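Mar 20, 2019

Bueno, pues ya tenemos fecha para la segunda parte de Eltar y llevo toda la mañana sin dar pie con bola en el trabajo. Desde febrero no se hablaba más que de retrasos, que si los efectos, que si habían vuelto a rodar el final entero... y ayer por la noche, zas, cartel nuevo y tráiler de propina. Lo he visto cinco veces (vale, alguna más).
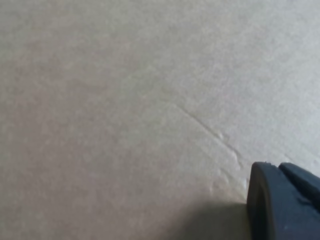
Gris cálido, motitas y un pliegue en diagonal.

Lo que me tiene loco es el rumor de Ploler. En el foro de Bakos hay un hilo con más de 3000 mensajes donde aseguran que el capitán no murió en la primera y que vuelve como villano. Si no queréis saber nada, saltaos este párrafo y el siguiente, avisados quedáis. A mí me encaja: en el tráiler se oye su voz medio segundo, justo antes del logo, y el número de su celda, el 2711, es el mismo que llevaba la nave. ¡Casualidad ninguna! 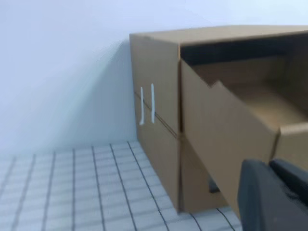
Lo que sí me preocupa es Dirden, la ciudad subterránea. En la primera película casi todo eran decorados de verdad, con sus abolladuras y su mugre, y en el tráiler huele a ordenador que tira para atrás. Yo prefiero mil veces un mueble de cartón marrón como este, con sus tiradores blancos y sus puertas una encima de otra, que una pared digital perfecta por la que los actores pasan sin tocar nada. Con cartón y pintura se han hecho naves espaciales estupendas, que no se olvide.

En fin, que iré al estreno igualmente, y a la sesión de medianoche si la ponen en mi cine. Mientras tanto voy a repasar la primera, esta vez con los comentarios del director, que los tengo pendientes desde que compré el disco. Si alguien ha pillado algo más en el tráiler, que me lo deje en los comentarios, pero con aviso de spoiler, por favor.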